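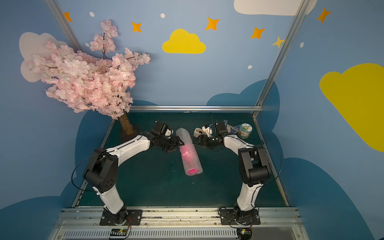

Rumgate Museum to Move Stored Ceramics and Glass Ahead of Gallery Repairs

The Rumgate Museum has announced that its reserve collection of ceramics and glass will leave the basement stores in November, so that long-planned repairs to the building can begin. The collection holds 1000 catalogued objects, most of which have not been on public display in recent years. They will be housed at the Kekona Building, on the other side of the harbour, until the work is finished.

The move has been arranged with Carretero, the firm appointed to pack and transport the collection following an open tender. Carretero will work alongside the museum's own collections staff, who will check the condition of each object before it is wrapped and again after it has been unpacked at the other end. A written condition record will travel with every crate.

The basement stores were fitted out when the museum first moved to its present site. Surveyors reported last year that the drainage beneath the east wing had reached the end of its useful life and that the floor would have to be lifted to replace it. The trustees considered carrying out the work in stages, with objects shifted from one room to the next, but concluded that this would mean handling the same pieces several times over. A single move out and a single move back was judged to carry the lower risk.

Packing will begin with the glass, which includes the Skinis Bequest of 185 pressed and blown pieces. Under the terms of the bequest the pieces must be kept together, and they will therefore travel as one consignment and be shelved in one room. The larger earthenware vessels will follow. Items with old repairs will be assessed separately, and a small number may remain in the west wing if the conservators advise against moving them.

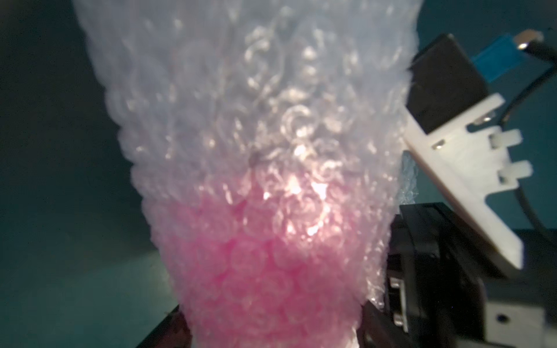 Acid-free tissue will be used directly against all glazed, gilded and painted surfaces, with cushioning material added only as an outer layer. Each object will then be placed in a lidded box with its accession number marked on two sides. Boxes will be packed upright into crates, and no crate will be stacked on another during the journey. The museum has asked that vehicles avoid the cobbled section of Quay Street, and the route has been agreed on that basis.

The ground-floor galleries will stay open throughout the packing period. Visitors may notice some noise from the service corridor on weekday mornings, and the lift to the lower level will be out of public use until further notice. The education room, which is reached by the same lift, will be closed. School sessions already booked will be held in the first-floor lecture room, and the schools concerned have been contacted with revised arrangements.

Access to the reserve collection for research will be suspended from the start of packing. Requests received before the end of this month will be met where possible. Once the collection has been settled at the Kekona Building, a reading table will be provided there for researchers by appointment. Photographs of 800 of the objects can already be consulted through the museum's online catalogue, and the remainder will be added as each piece is unwrapped.

The museum will also hold 3 public talks linked to the move. The first will deal with the history of the Rumgate potteries and the trade that supplied local households. The second will look at the Skinis Bequest and how it came to the town. The third will be given by members of the conservation team and will cover the care of china and glass at home, including how to wrap pieces for storage and which adhesives to avoid. All of the talks will take place on a Sunday at 2.30 p.m. in the lecture room. Admission is free, but places should be reserved at the front desk or by telephone.

The cost of the move will be met from the museum's building fund. No objects are to be sold or otherwise disposed of as part of the project, and loans already agreed with other museums will go ahead as planned.

The repairs are expected to take most of the coming year. A date for the return of the collection will be announced once the new floor has been laid and the stores have been shown to hold a steady temperature and humidity.

Notes to editors

The Rumgate Museum is an independent charitable museum. It is open from Tuesday to Sunday, 10 a.m. to 5 p.m., with last admission at 4.15 p.m.

The Kekona Building is not open to the public. Press visits during the packing period can be arranged through the museum's press office and must be booked in advance.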